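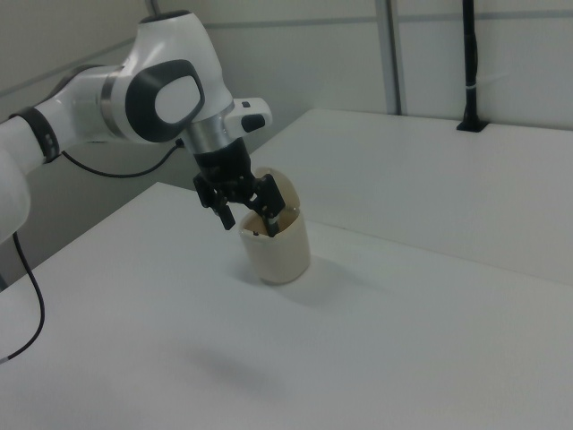
About Iravis

Iravis is a small testing shop that helps people pick a robot gripper before they spend the money on one. Fares Haddad and Siham Saliba started it in a rented room in Walcombe, after a few too many years of watching good arms get paired with the wrong hands (and of getting the phone calls afterward!). There are 6 of us now, and we still eat lunch together most days.

What we do

You send us your gripper, or let us borrow one, along with the everyday things you'd like it to handle. We bolt it to an arm, set up the cameras and get going. A lot of our work is with small household items – little bins with lids, crumpled paper, soft things that never sit the same way twice – and we love that work, even when it's slow. A standard trial is 400 attempts, and you get all of the video, the good tries and the clumsy ones.
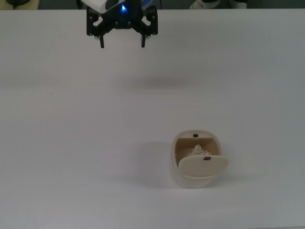

How we compare

Ningsih Krishnan runs our side-by-side trials. She keeps the table, the lights and the objects the same from one gripper to the next, and she'll happily talk your ear off about finger width if you let her. We like a fixed camera beside the table and another one looking down from head height, and between the two you can usually tell how the fingers meet a scrap of paper. 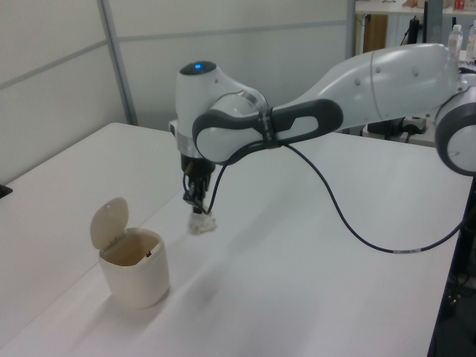

Khalil Abu Hammour looks after the controllers, and he writes the plain-language part of every report, the pages most of our customers tell us they read first. We don't sell grippers and we don't take a cut from anyone who does.

Come and see us

We moved to our bigger room at Uvcombe in October, and visitors are always welcome. Write to Samira Tarawneh at the front desk and she'll find you a time and a parking spot.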